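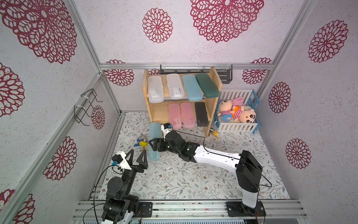
Pencil case duty, both arms. Blue one's standing on the mat between them.

Ok so quick one, been meaning to get this up before July. The Lison kit from Segers. Two arms, base rail, little camera on each arm, software. I've had it running for 6 weeks now and people keep emailing me is it worth it. Short answer yes-ish. Longer answer below, typed fast.

Setup. The box says an afternoon. Took me three evenings. The arms themselves bolt on fine, rail is nice and stiff, no complaints there. It's the cables. They give you one routing diagram and it's for the old mount, so you end up guessing, then an elbow tugs on something and the left camera drops out. Re-did mine twice. Cable ties are your freind, buy a big bag.

The software is called Brullton and it's better than I expected. Teaching a task is just moving the arms through it over and over while it records. I did 106 runs on the pencil cases. Boring! But the arms got noticeably less dumb past the halfway point.

Why pencil cases. They're light, they're cheap, they fall over if you look at them wrong. Good test. The frosted ones gave the cameras the most trouble on my bench, the dark ones much less. No idea if that's my lights.

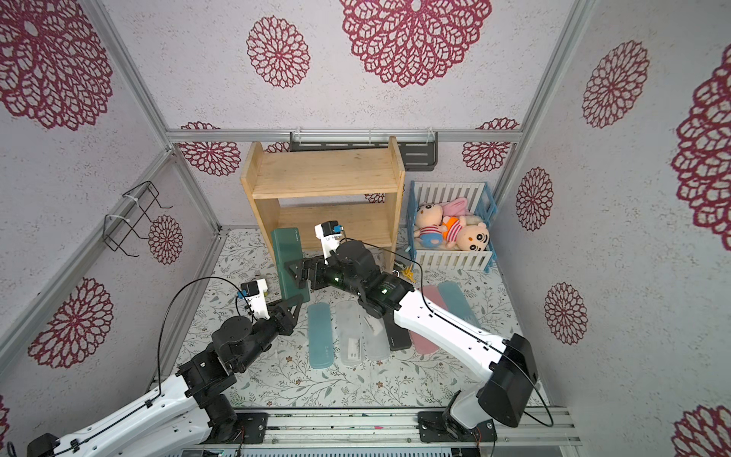

Green case at the shelf, most of the others down on the mat.

Grip is the weak spot for me. Two fingers, hard plastic feel, and a slick case wants to twist as it comes up. Segers sells softer pads as an add on. Should be in the box at this price, come on.

Also the two arms don't really know about each other unless you teach it. Mine bumped 5 times in the first week. No damage, but the noise, ugh.

Support: wrote to them twice, got a real answer both times, second one within the day. The Hundstead store has the spare fingers in stock if you dont want to wait on shipping. That's where I got mine.

Would I buy it again? Yeah, I think so. Not for a total beginner though, unless you like fiddling. Soft pads are ordered, will do a follow up in July once they've had some use. Cable routing pics too, if I remember.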